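Prilero Teaching Kit: Two Months at the Kitchen Table

The Prilero is a tabletop arm kit for teaching a robot simple jobs by remote control. You move a small hand-held leader arm, the working arm copies you, and the software saves each run. I paid 1497 dollars for mine and have used it most evenings after work.

Setup

Assembly took one Sunday. The printed manual skips the cable routing, so I followed the Kekton forum guide for that part. Calibration is easy and needs repeating if you bump the base.

Teaching a task

My test job is bowls and a tray. I marked the layout with tape so everything goes back to the same spot between runs. The fingers are long and flat, and getting them down over the tray takes a light hand on the leader.
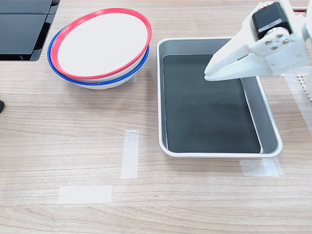

Controls and software

The leader arm follows well at slow speed. Quick wrist turns lag a little. I threw out 11 of my first runs for that reason, then slowed down and kept nearly everything. Deleting a bad run takes 2 clicks. There is no way to trim one, and I would like that fixed.

Compared with the Allura

The Allura I borrowed last year had a smoother leader and a weaker grip. Its software was also slower to load.

Rating

Four out of five. Buy the longer leader cable with it.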